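Subject: Re: [kitchen-electrical] Counter circuit trips with two appliances
Date: 12 October 2023

On the Gidberg list, Beaudoin wrote:
> The breaker for our counter outlets trips when the toaster and
> kettle run together. Each one is fine alone. Is the breaker worn
> out? The panel is a Sulell, original to the house.

Probably not worn out. A 15 A breaker on a 120 V circuit carries 1800 W at its rating. Most kettles draw 1500 W and a two-slot toaster draws 800 W or more, so the pair is well over. A breaker that trips after a minute or two under that load is doing its job. One that trips instantly points to a short and needs a different check.

Do not fit a larger breaker. The wire in the wall sets the limit, and 14 gauge copper is limited to 15 A no matter what the panel will accept.

Our counter had the same complaint. It is 74 inches long and every outlet along it was on one circuit — the refrigerator too. 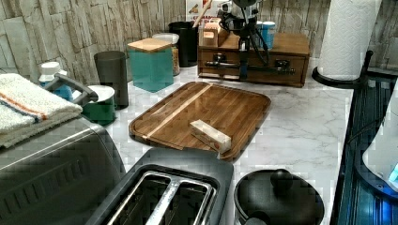
What to check, in order:

1. Read the rating plate on the underside of each appliance and add up the watts.
2. Turn off the breaker and note every outlet and light that goes dead. Include the next room.
3. Look for a second circuit already in the kitchen. Ours was 44 inches away, behind the stove.
4. If there is none, ask an electrician to quote a new 20 A run in 12 gauge. Ours came to 400 dollars, patching excluded.

Please post the plate readings when you have them.

--
Urnum mailing list, household wiring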